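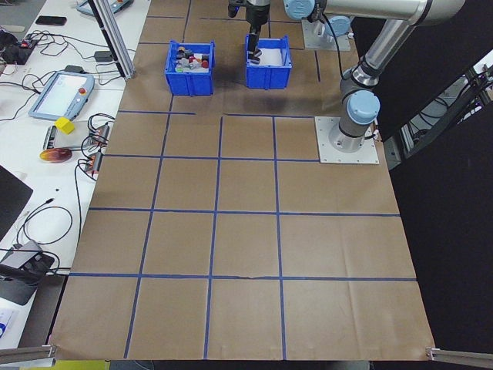
The Uvden cell is the two-arm sorting station operated by the Skuvley Center for Applied Automation. It was placed under a revised care schedule in March 2024, and this gallery records the routine setup and upkeep of the cell between runs. The work surface is brown kraft paper, marked into squares with blue painter's tape so that bins can be returned to the same cell after cleaning. Teach pendants are kept on the white desk at the side, with the emergency stop facing up. Paper is replaced every 200 hours of operation, or earlier if a tear reaches the bin area.

Staff check cable slack, joint caps and gripper fingers before each session. Results are entered in the Berrada log. 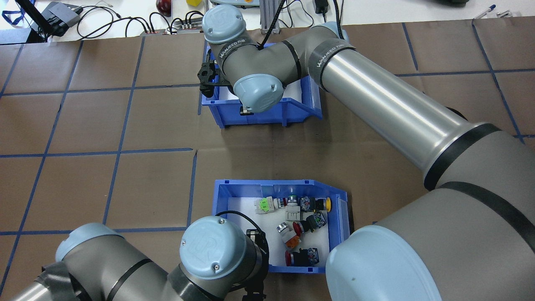 Both arms over the taped grid, with push-button components in the lower bin.

Gripper fingers are inspected every 300 cycles and replaced at 3,000. Finger pads are wiped with a dry cloth only.

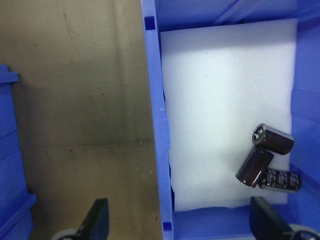
Bin liners are part of the maintenance schedule. A liner that has shifted changes the height at which a part is picked, and the stored positions must then be taught again. The white foam here has an uneven left edge where it meets the bin wall, a point that the inspection sheet asks staff to note. Dark-sleeved capacitors are used as the test parts, and a set of 3 is issued for each check.

Parts are returned to the Astell cabinet at the end of the session.

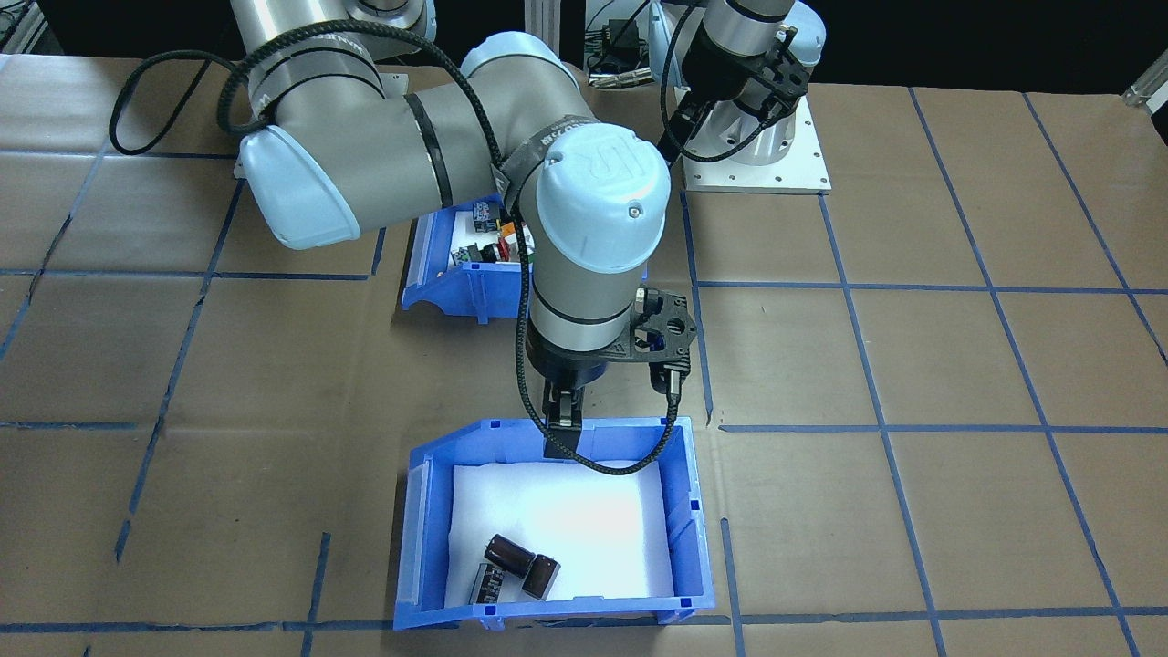 Cable routing is reviewed whenever a gripper is removed or refitted. Each cable must have enough slack for the full turn of the wrist without catching on a bin. Particular attention is given to low loops such as the one hanging over the rim of the front bin, and the clearance is confirmed at reduced speed before normal operation resumes.

Related items
Uvden Cell: Daily Start Checklist
Gripper Finger Replacement Procedure
Using the Berrada Log
Gallery: Astell Cabinet Installation, November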